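August 31, 2026
By the bench editor at Tanance

If you have two arms and one pair of grippers you trust, sooner or later you'll want to find out whether they can hold a real tool. I mean the kind you buy for your own hands, with a fat handle and a trigger and all its weight in the wrong place. I spent the last 2 weeks putting Greten fingers and Clurnamden fingers through the same screwdriver test, and I'm writing the steps down so you can run it on your own setup.

Start with the fingers off the robot. Wipe the pads, check the screws, and close them on a strip of paper. If the paper slides out when you tug it, fix that first - no amount of fiddling with the software will help you later.

Next, mount one gripper per arm and set the same grip force on both. I started at 30 percent, and I'd suggest you do too. Tie the cable down with plenty of slack, then swing the wrist through its full range by hand. I skipped this once on the left arm and spent a whole evening chasing a fault that was really just a cable pulling tight!

Now give one arm the tool. Hold it in place yourself, bit pointing down, and close the jaws slowly. Keep your fingertips well away from the pads, and please keep the trigger locked until you've let go. You want the jaws on a flat part of the body if there is one. Leave the other arm parked off to its side with the fingers slightly open.
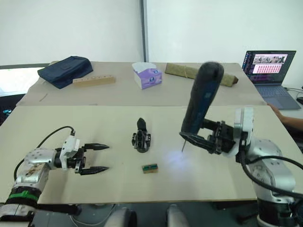 Tool in the right gripper, bit down, with the left one waiting its turn.

Once it's holding, run the lift test. Raise the tool a hand's width, wait, and lower it again. Then tilt the wrist a little each way and watch the bit. A tiny wobble is fine, but if the tip keeps drifting in one direction, the tool is creeping in the jaws and you need more force or grippier pads. I stick a bit of tape on the handle right at the edge of the pad, so any creep shows up as a gap.

I ran 304 lifts in total, and 194 of those were with the Greten fingers (they went on first and I got carried away). They were easier to line up, and I liked them for small parts. The Clurnamden pair felt steadier with the heavy tool, especially on the tilts, but they're a pain to swap and I dropped the same washer under the bench more often than I'd like to admit.

The controller matters too. I used an Echevarría box for both sets, and its default closing speed is too fast for this job. Slow it down before your first grab, save that as its own profile, and load the profile every time you change fingers. Mine went back to the default after a restart, so check it even if you're sure.

I still have the softer pads to try in September. If you've run them with a tool this heavy, send me your force setting.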